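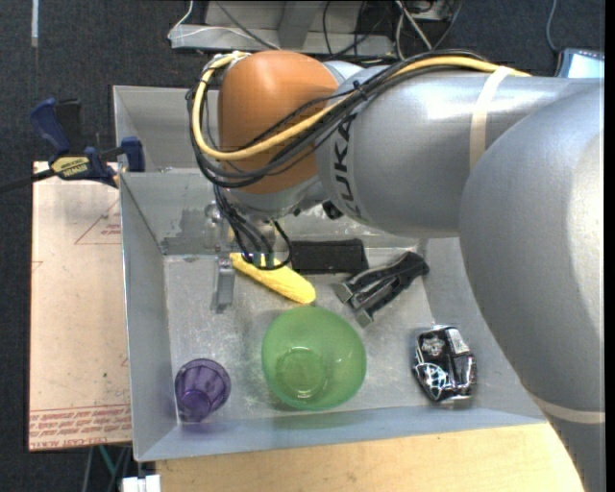
Chiyo Kobori wrote in to ask why the list has no column for "what you'd call it if you were in a hurry", given that half her kitchen drawer goes by "the thingy". Well, now it has one! It's called hurry_name, it's the best column in the file, and I'm annoyed I didn't think of it.

Home Lists Downloads Notes Contact

Print this page E-mail this page

KENDHAM ODDMENTS: README

So what is it? A plain list of household objects, the sort that end up together in a bin or a box or the bottom of a wardrobe, with the names people use for them and a few dull but useful facts such as weight and longest side. I began it because I wanted a decent set of everyday words for everyday things, and everything I found was either a shop catalogue (forty kinds of sofa, no pegs) or a picture dictionary for toddlers (a great many ducks).

There are 139 things in it. Each has its own row, and each was handled, weighed and argued over by someone before it went in.

What's in the download

oddments.csv is the main list. names.csv has every name anybody offered, including the daft ones. changes.txt is my running log, which gets rather grumpy in the middle. You don't need anything special to open them. Orest Ivanyshyn uses a spreadsheet, I use a text editor, and both are fine as long as you tell the spreadsheet the file is UTF-8. If you don't, the Turkish names come out as soup.

The columns

id: a short code. It never changes, even if the name does.

plain_name: what I settled on. Lower case, singular, no brand.

hurry_name: see above. Blank if nobody had one.

name_tr: the Turkish name, supplied by Nazmiye Kaplan and checked by Şükran Gökçe. Where they disagreed I've kept both with a slash between.

colour: one word if I can manage it, two if I can't. "Yellow" means yellow all over or near enough.

longest_side_mm: tape measure, corner to corner if it's a box, tip to tip if it's a tool. Things that open and shut are measured shut.

weight_g: kitchen scales. My scales are a cheap pair and sulk below 3 g, so anything lighter has a dash there instead of a number.

heavy: yes or no. Yes means over 300 g.

pretend: yes or no. More on this one below, as it took up a silly amount of my autumn.

notes: whatever I felt like writing.

The banana question

I had no idea that bananas would be the hardest part. If you put something yellow and banana-shaped in a list of household things, is it a banana? A real one is food and goes brown. A plastic one is a toy, or a bit of shop display, or in one case a pencil case (Hülya Tokgöz owns it and it has a zip, so it isn't even a good banana). But absolutely everybody, asked to pass it over, says "banana". They don't say "the imitation banana".

In the first version I had "banana" and "toy banana" as plain names and got letters about it. Now plain_name is just "banana" and the pretend column does the sorting out. The same goes for the lemons, the egg and the slice of toast. Nazmiye thinks the egg should be under darning, as she's always used hers for socks, and I've put that in the notes.

Boxes, which are also awful

A black rectangular box is a black rectangular box. You can turn it round and look for writing, and if there isn't any, that's your lot. I used to guess ("glasses case?", "charger?") and Orest quite rightly told me off. The rule now is that if you can't say what it holds without opening it, it goes down as "box" with its colour and its size, and whatever is inside gets its own row or no row at all. I know this makes the boxes look boring. They are boring.

Tins count as boxes if the lid comes right off. Packets don't.

Clamps, clips, grips and staplers

This corner of the list needs somebody with more patience than me. Spring clamps, hand clamps, bulldog clips, pegs, staplers, those plastic things for crisp bags — they all have two arms and a squeeze to them, and from any distance they blur into one family. People will call a hand clamp "the big peg" without blinking. I've had "stapler" given for a clamp and "clamp" given for a stapler, both with total confidence.

What I've done is split them by what you do with them. If it stays shut by itself, it's a clamp, clip or peg (by size, in that order, biggest first). If it goes back to open when you let go and leaves something behind, it's a stapler. Pliers are in the tools and nowhere near any of this, please don't write in about pliers.

How things got chosen

Badly, to begin with. I emptied a drawer. Then Hülya emptied hers, and the list was suddenly all string and batteries. After that we made a rule: a thing had to be something you could pick up with one hand, it had to be something most of us had seen in a home, and it couldn't be sharp enough to need a warning. So there are spoons and no kitchen knives. There's a tape measure, there's a tea towel, there's a sponge, there are far too many mugs. Nothing living, nothing wet.

I'm aware it leans towards my house and the houses of people who answer my e-mails. Hardly anything for babies. Very little for the garden. Not one thing to do with pets until someone sends me a dog lead.

Things I know are wrong

The weights for the mugs were taken before I noticed that the scales were standing on a tea towel. I've redone most of them. The ones still to do say "recheck" in the notes.

"Silver" and "grey" are used as if they were the same colour. They aren't, but under my kitchen light they are. If you can do better, the ids are there, send me a list.

The Turkish for "bulldog clip" has a question mark after it and I've left it in, as Şükran put it there on purpose.

A few hurry names are a bit rude. I've kept those in names.csv and out of the main list.

Using it

Use it for what you like: word lists, labels for boxes when you're moving house, quizzes, teaching, sorting practice, anything. Say where it came from if there's room. If you print it, 50 rows to a sheet is the most you'll get before the notes column turns to ants.

If you want to add a thing, send me its name, its hurry name if it has one, its colour, longest side and weight, and say whether it's pretend. Please don't send the thing itself. I've had a colander in the post and I've no room for another.

Last changed 1st November: hurry_name added, both egg whisks put back after I deleted them by mistake, "peg" and "clothes peg" joined into one row. Next I want to get on with lids, and whether a lid with no pot is still a lid.

Contact © Kendham Oddments Back to top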